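Leave the Walls Alone for a Year

By Matilde Frade

My sister-in-law moved into her house in April and had a painter booked before the boxes were open. He did the hall, the kitchen and both bedrooms in five days. She had picked the colors from cards, under the lights of a store, while she was still living somewhere else. She now dislikes three of the rooms and cannot afford to have them done again.

I think people decorate too soon. I have thought so for a long time, and the longer I rent out and repair old apartments the more sure I am of it. When you move into a place, you should clean it, fix what leaks, make the wiring safe and then leave the walls and floors as they are for a year. Sleep there. Cook there. Find out where the sun comes in during the winter, which room you sit in after supper and which door you always leave open. Then spend the money.

The usual answer is that it is easier to do the work while the place is empty. This is true and I don't want to pretend otherwise. Sanding a floor with furniture on it is miserable, and if the floors have to be sanded, do them first. But most of what gets done in those first weeks is a different kind of work. It is paint, shelves, light fittings and new tile over old tile that was perfectly sound. All of it can be done later, one room at a time, with the bed pushed to the middle and a sheet over it. People did it that way for generations.

Judite Amaral, who lived below me for years, took this further than I would. She went into her apartment with a bed, a table and two chairs and did not hang so much as a calendar until the second winter. Her visitors thought she was short of money. She was waiting to see what annoyed her. By the end she had a short list, and it was an odd one. She wanted a hook by the back door, a lamp at the far end of the hall and a shelf at the height of her elbow beside the stove. None of it would have been on a plan drawn up before she moved in. She spent very little and she never changed any of it.

Compare that with the apartment upstairs, where the Marinho brothers put in a whole kitchen before they had boiled an egg in the old one. Sérgio wanted an island. Cristóvão didn't much care, so they got an island. It was a good piece of work from Ikitel, well fitted, and it stood between the refrigerator and the sink. They walked around it for years. I asked Cristóvão once why they didn't move it and he said they had only just finished paying for it.

I don't blame either of them. There is a lot of pressure on a person with new keys. Relatives come and stand in the middle of the room and ask what you're going to do with it. The store sends you a catalog. A bare wall starts to feel like something you have failed to get around to, and after a few weeks of that most people will buy anything.

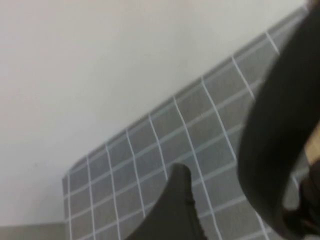
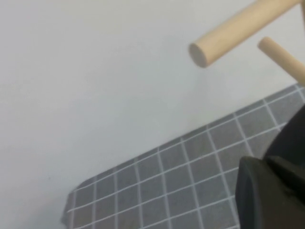
Plain surfaces are easy to live beside for longer than you'd expect.

The second objection I hear is about comfort. Efua Bawa put it to me strongly when I gave a talk on this at the library. She said she had come to her place after a hard couple of years and that painting the bedroom was the first thing she had done for herself in all that time. She was not going to lie there looking at a stranger's color for twelve months because I thought it would be good for her. I told her she was right, and I still think so. If one room makes you unhappy, do that room. My complaint is with doing all of them at once, from a list, to be finished by a date.

Some of this comes down to money. When my husband and I took the apartment on the Echeverría side of the park, we were quoted for the bathroom by a firm called Odik, who wanted to take out the tub and put in a shower. We said we would think about it, mostly from cowardice. In the months that followed I found that I used the tub nearly every evening. I had never lived anywhere with a good one and didn't know I was a person who took baths. We paid for new taps and kept the rest. The taps cost 203 dollars with the fitting, and I remember the figure from arguing over the three.

Waiting also tells you what is wrong with a place. A wall that looks fine in summer may show a damp patch when the rain comes from the west. If you have just papered it, you have lost the paper and you may not see the damp until it has gone a good deal further. I have pulled down more than one smart new panel and found the trouble behind it, older than the panel. A season of looking at bare plaster would have given it away.

Then there is taste, which changes when you move, and changes faster than people allow for. The things you liked in the old place were partly liked because of the old place. I carried a set of dark green curtains, the Ivari ones with the heavy lining, through two moves before I admitted they had only ever suited one window. Had I chosen a wall color to match them in the first week, I would have been stuck with that as well.

I know that a year sounds long. If you can't stand it, do six months, but make sure a winter falls inside it. Keep a sheet of paper on the refrigerator and write down whatever bothers you, with the date. Cross off the things that stop bothering you. You will find that a good many do, including some that you would have paid for in the first week. My own sheet had the hall floor at the top of it, underlined twice. We have been here a long while now and the hall floor is the same one. I put a rug on it.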